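Slide 6. What Muler's fault report leaves out

Trilex quotes 1,000 cuts with 20 grip faults. Ask what counts as a fault. At cut 327 in Dundudthorpe the gripper let the blade twist and the log still said "complete". I don't buy the rate.

Pause. Next slide.
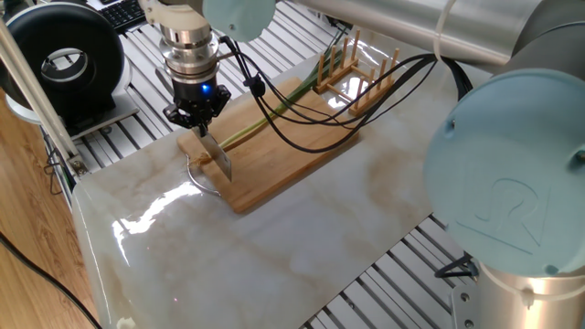
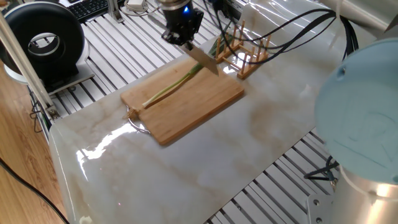 Knife and green onion, both views.

My question for Muler is who checks the grip after a slip. The software trusts finger position - it has no idea which way the edge faces. With black cables looped that near the board, I want a hard stop before we try another 100.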